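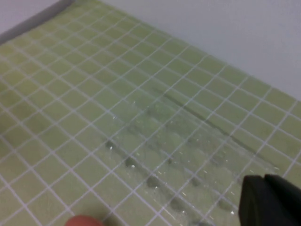

Visit report: Tellari robotics lab, Gandton
11 April 2026

Seven of us from the packaging group went to the Tellari lab in Gandton for the open day. Most of the morning was the usual program, with a welcome talk, coffee, and posters in the hallway. I skipped the talk on warehouse vehicles and spent the time in the manipulation room, where the Brimalus project is run. This report is mainly about Brimalus, as it is the only work we saw that bears directly on what we do. Others in the group will write up the rest.

Getting there

The lab is in the Gachanja building, on the far side of the campus from the main gate. The visitor parking is at the gate. Allow for the walk, and follow the signs for Gachanja South, as the north door is locked to visitors. We were given badges and asked to leave drinks in the hallway. Phones were allowed in the rooms but not during runs.

What Brimalus is about

The project deals with picking up thin clear plastic: blister trays, lids, clamshell halves, the kind of part that comes off a thermoforming line by the thousand. Anyone who has tried to automate this knows the trouble. Depth cameras look straight through the part or return a mess of holes. Ordinary color cameras see whatever is under the part. A suction cup works if there is a flat spot in the right place and the stack is square, and often neither is true.

The usual fixes change the part or the lighting. We have tried backlights and polarizers ourselves, and we have one cell running with a backlight that has to be set up again each time the tray design changes. The Brimalus group wanted a method that would run on plain color cameras under ordinary room light and would take a new part without a new setup.

Their answer is to put a known pattern under the part and look at what the part does to it. The work surface is pale green with a regular grid of thin white lines. Clear plastic shifts and bends the lines behind it. A flat flange shifts them very little, and a curved recess bends them a lot. The model is trained to find the places where the grid departs from what it should look like, and to combine that with the bright reflections on edges and rims. From those two cues it puts out an outline of the part and a set of candidate places for the fingers.

I asked why they use both cues, as the grid alone seemed like enough. The answer was that the grid is a weak cue near the flange, and the flange is the part the gripper needs. Reflections are strong there but move when the camera moves, and they can come from anything shiny. Each cue covers part of the area where the other is poor.

The cameras

They use two views. One camera is fixed and looks over the work area. The other is small and rides at the wrist of the arm, close to the fingers. The fixed view gives the first estimate of where the part is and which way it is turned. The wrist view takes over for the approach.

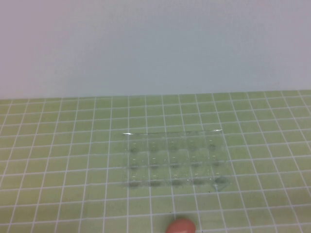
From the fixed view a clear tray is hard to find even when you know what you are looking for. The one used as the main test part is rectangular, with fifteen round cavities in three rows of five. At a distance the cavities read as slightly darker greenish ovals with short highlights at the rims, and the rest of the tray mostly drops out. I would not have trusted a threshold or an edge filter to find it, and I said so. The person running the session agreed and said they had started with both.

The wrist view is worse in some ways. The angle is low and steep, the image is soft, and a finger takes up one corner. At that range the plastic stops looking like an object at all. What you have is a change in the grid and some small bright flecks. I looked at several wrist images on the monitor and my first reading of them was that somebody had spilled water on the bench. One of the other visitors had the same thought. The lab people have heard it before, and they told us that an early version of the model had a similar problem, marking clear parts and small puddles alike. They now train with both in the data and label them separately.

How the data is collected

This was the part I found most useful. Labeling clear plastic by hand is slow and people disagree about where the edge is. The group gets around it in four steps.

First, an operator guides the arm through a pick by remote control while both cameras record. Second, the part is taken away and the same surface is recorded again with nothing on it and the arm repeating the same motion. Third, the two recordings are lined up and compared, and the difference gives a rough mask for each view. Fourth, a person looks over the masks and throws out the bad ones. They do not correct masks by hand. A bad one is dropped.

The second step depends on the arm repeating its path closely, and on the room light staying the same between passes. They close the blinds. On the day we were there the blinds were down in the whole room and the light was soft and even, with very little shadow on the work surface.

Objects other than the tray are left on the surface during some of the recordings and not in others, so that the model does not learn that the only thing there is the tray. Bits of dirt are left alone too. I asked whether they wiped down between runs and was told that they do it at the end of the day.

Results

The held-out test was run in March. It consisted of 163 picks on parts and positions not used in training, with no person helping once a run had started. A pick counted as a success if the tray was lifted clear and set down at the target with no cavity crushed. They had 122 successes.

That works out to nearly three quarters. It is well short of what a production cell needs, and the lab did not claim otherwise. The comparison they offered was with the same arm and the same fingers using only the fixed camera, and the plot on the wall showed that version doing clearly worse. I did not get the exact number for it and have asked for the paper.

They sort the failures by cause, and the sorting was on the same poster. In order, the largest group first:

Fingers closed above the flange. The outline was right but the height was off. They blame this on the grid cue, which says a lot about position across the surface and little about height.

Flange not flat. Thin trays curl at the corners, and a curled corner bends the light in a way that looks to the model like the start of a cavity. The fingers then go to the wrong side of it.

Two parts overlapping. The bent lines from both parts add up and the outline covers the pair.

Part slipped after a good grasp. This is a finger problem more than a vision problem. The fingers are black and blocky and were made for stiffer things. A softer pad is being tried.

The curled corner matters for us. A good share of our returned trays have one, and our own people bend them back by hand before loading. If we ever sent sample parts, we should send some that have not been straightened.

Questions from the group

Does the surface have to be green? No. They chose a pale color so that white lines and white highlights would both show without either swamping the other. A darker surface gave better highlights and a worse grid. They have not tried a printed conveyor belt, which is what we would need.

Does a moving part work? Not at present. Everything in the test was at rest.

How long does a new part take? About a day of recording and a night of training, by their estimate. I would treat that as a lab number. The operators are practiced and the parts were all on hand.

Can it tell an empty cavity from a full one? They think so but have not tested it. All of the trays in the data were empty. For us that would be a second use, and possibly a better first one, since a missed tablet costs us more than a dropped tray.

What does the hardware cost? They did not want to give a total. The cameras are ordinary ones and the arm was bought for another project.

Points for us

The two-pass recording could be tried here with what we have. It needs a repeatable arm and a fixed light, and the backlit cell has both. It would give us masks for our own trays whatever model we end up using.

The grid surface is cheap to try as well. I would put one under the manual inspection camera for a week and see whether the people at that station find the trays easier to see -- they are the ones who complain about it.

I would not plan a cell around the current success rate. I would ask Tellari for the test broken down by part type. The poster put all of them together, and I suspect the deep trays do better than the flat lids.

The lab offered to run a small batch of outside parts later in the year. They want them unprinted, clean, and in the shape they come off the line. I have the contact form and will pass it to whoever takes this on. It asks for drawings, and ours for the older trays are out of date, so somebody will need to measure those before we send anything.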